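The Case for Fewer Blocks
Opinion
Wed 17 June

Most early learning programs in our network own more blocks than they can use. The shelves at Tarnora hold bins so full that children tip them out to find one piece, and the rest of the morning is spent picking up. It is the position of this office that our centers should put out less, and that what they put out should be given a proper surface of its own.

The present purchasing guide encourages the opposite. It sets a minimum of 100 blocks for each classroom and says nothing of how they are to be offered. The guide was written when Amoah and Jonia were new sites with bare shelves, and a minimum made sense then. Those shelves have been full for years. At the January inventory, Jonia recorded 166 loose pieces in a single room, a good number of them duplicates of the plain cube. The minimum had been met and passed, and the teachers were still asking where the shapes with points and curves had gone. They were at the bottom of the bin.

A child of three or four who is handed a heart, a triangular prism and a few other distinct forms will turn them over, stand them on end and compare them. The same child facing a heap will most often dig. Teachers at Leramano reported this plainly after they began setting out small groups of colored shapes on flat boards, one board to a child or a pair. Conversation at the tables changed as well. Children used the names of shapes more often, and they argued over which face a piece ought to rest on.

The board deserves as much attention as the blocks. A tabletop belongs to everyone, and pieces drift across it into a neighbor's work. A plain wooden board marks off a place. It gives strong colors a quiet background, and an upright piece has something level to stand on.

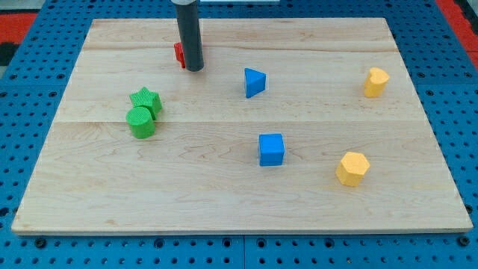 Should the pieces be arranged before the children sit down?
Leave them scattered, with space between them. A finished pattern tells a child that the work is done, and many will hesitate to touch it.

Objections have been raised, and they merit a reply. Farzad Ranjbar, who directs the Amoah center, has written that small sets favor quiet children and shortchange the builders, who need quantity to make a tower or a road. The point is fair. Nothing proposed in this essay would remove the large unit blocks from the floor area, where they belong and where they should stay in number. The proposal concerns the tables and the small colored pieces used on them.

A second objection is cost. Boards must be bought, and they must be sanded and oiled from time to time. Each room would need 6 boards, or 8 where enrollment is high. This office believes the expense can be met by suspending orders for additional small blocks for one budget year, an item few classrooms would miss.

The guide should be amended accordingly. The minimum count for small blocks should be struck and replaced with a requirement for variety of form, and boards should be listed as standard classroom equipment. Surplus pieces may be kept in a closed cabinet and traded in as interest fades. Centers that wish to begin before the guide is revised may do so with the materials they already have.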